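Subject: Re: [household-money] Paying for a wedding with a loan or with savings?

Hello all,

I read the message from last night and I want to answer, as we were in the same situation.

> We have the venue in Rundia reserved for February and the caterer, Van Acker,
> is asking for a deposit of 1000 now. We can take it from our savings, or we can
> use the Bilent card, which has no interest for the first months. My parents say
> never borrow for a party. What did other people on the list do?

We took a small loan from Drener for our wedding, with payments of 240 every month. On paper this was fine. But we did not think about the other things that came in the same months, like the car insurance and the new apartment. In the second year the payment went up to 265, because we had chosen the variable rate without reading it well. This was our mistake and I do not blame the bank.

If I could do it again, I would pay the deposit from savings and keep the card for emergencies. A deposit is often lost if you change your plans, and it is not pleasant to pay back money for something that you did not get.

Please also ask the caterer these things in writing before you pay:

- Until which day can you change the number of guests?
- Are the service and the cleaning included in the price per person?
- Can the deposit be divided into 2 parts?

The last one helped us very much. Our caterer agreed immediately, and I think many do, but you have to ask.

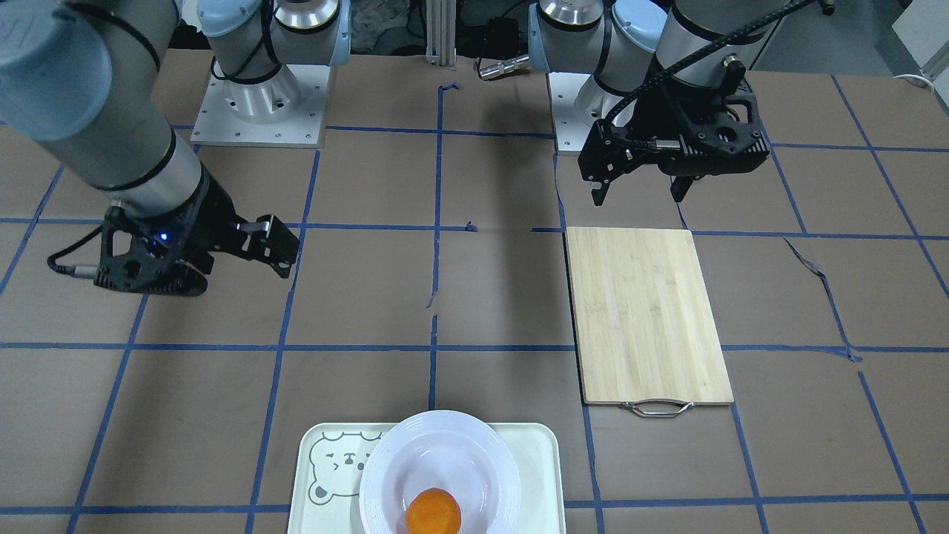
Two arms above a table with blue tape lines

About the parents: mine said the same as yours. We listened politely and then took the loan, so perhaps I am not the best person to give advice. If your savings still cover three months of rent after the deposit, I would not worry. If they do not, I would look for a smaller menu first.

I can send my spreadsheet to anyone who wants it. The columns are in my language but I will translate them.

Kind regards from a list member who has now paid everything back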